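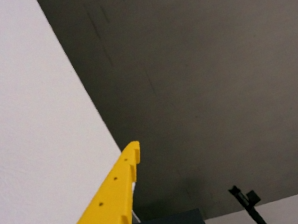 ## 4. The Simulated Wrist View and Its Use in the Student Project

Figure 1. Simulated view from the wrist camera, with one yellow gripper finger in front of the dark work surface.

### 4.1 Setting

The work reported in this section was carried out by second-year students on the Sirholm automation course. Each team was asked to write a program that would guide a gripper to a small part using only the picture from a camera placed at the wrist. Teams worked first in the Pirar simulator and were given time on the real arm once their program had passed a review by the teaching staff. The team whose results are discussed here consisted of Jiahui Yuan, Rizwan Chowdhury and Prasanna Mondal. Nimal Barua supervised the simulator sessions, and Rafsan Rathnayake marked the written reports.

### 4.2 Finding the finger

The first task was to separate the finger from its background. As Figure 1 shows, the finger is a strong, even yellow, while the surfaces behind it are pale or dark grey-brown. The team therefore began with a simple colour rule and kept every pixel whose hue fell within a fixed range. The rule was easy to explain and quick to run, and it was retained in the final program with one change. The golden tones along the right edge of the finger are deeper than those on its face, and the lower limit of the range was moved so that they would be included.

The three holes in the face of the finger were treated separately. The colour rule left them as gaps, and a filling step was added before the outline was drawn. The students considered using the holes as reference points for the position of the finger. The uppermost one is small and faint, however, and the idea was set aside in favour of the rounded tip.

### 4.3 Edges and shadow

The second task was to locate the edge of the work surface. The boundary between the pale and dark surfaces on the left of Figure 1 is crisp, and a standard edge detector followed it well. The bend in it is very slight, and a straight line was accepted as a good enough fit.

Shadow caused more difficulty. The dark slate-coloured object beside the finger is close in brightness to the shadow above it, and the blurred outline of the shadow gave no clear line to follow. In the first round of 82 trials the program placed the top edge of the object too high in 21 of them. Mr Mondal proposed comparing hue as well as brightness, given that the object is cooler in colour than the surface behind it. This method was adopted for the second round.

The thin scratch-like marks on the dark surface were also picked up by the edge detector. They were removed by a limit on the width of a line, which the team set by hand. The limit was checked again in July, when the simulator lighting was revised, and was left unchanged.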